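Grendell Building Walk-Through, Second Floor
May round, started Thursday right after lunch

Okay, same list as last time, with my comments tacked on. If a line just says OK, I looked at it and had nothing to add (lucky us!). 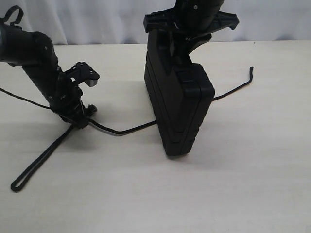
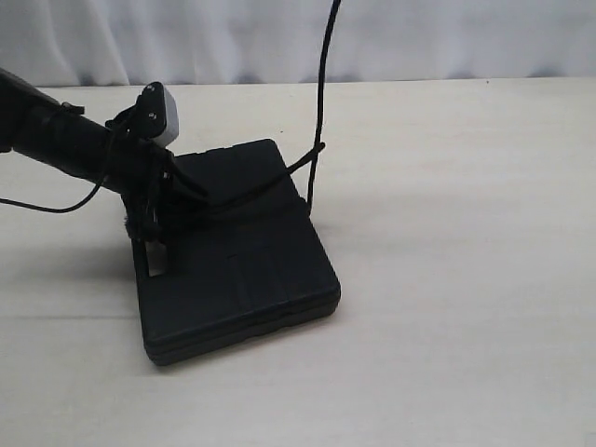

White tabletop, both photos.

Exits and hallways
Main stair door closes and latches by itself: OK
Back stair door closes and latches by itself: NO. It swings almost all the way and then just sort of leans there. I pushed it shut three times and gave up. Needs the closer adjusted.
Exit signs lit: OK, and the one by the elevator finally got its new bulb, hooray!
Hallway clear wall to wall: Mostly. There was a stack of Clendov boxes outside room 300 and I moved them inside myself. Please don't put them back out, folks.

Fire extinguishers
Hung up, pin in, needle in the green: OK for all of them
Tag signed this month: NO on unit 723. I signed the rest as I went and then my pen died, so I'll catch that one on the next pass.
Nothing parked in front: OK, once I rolled the coat rack over a bit

Emergency lights
Press-to-test: OK in the hall and both stairwells. The kitchenette one came on but it's pretty dim, and I'd call Palamarchuk about a battery before it quits for good.
Left on for the full 60 minutes: Not done yet. I want to do that one in the evening when I won't have people asking me why the lights look funny.

Kitchenette
Outlet by the sink trips and resets: OK
Microwave cord: OK, it's the new one
Under the sink: Damp cardboard, no drip that I could find. I tossed the cardboard and put down a dry paper towel, so if it's wet next week we'll know!

Paperwork
Floor map on the wall matches the actual floor: NO. It still shows the old copy room. Skunodeo has the new file, job number 1152, and I've asked for a print.
First aid box: Low on the medium bandages, plenty of everything else

Next up: back stair door, then tag 723.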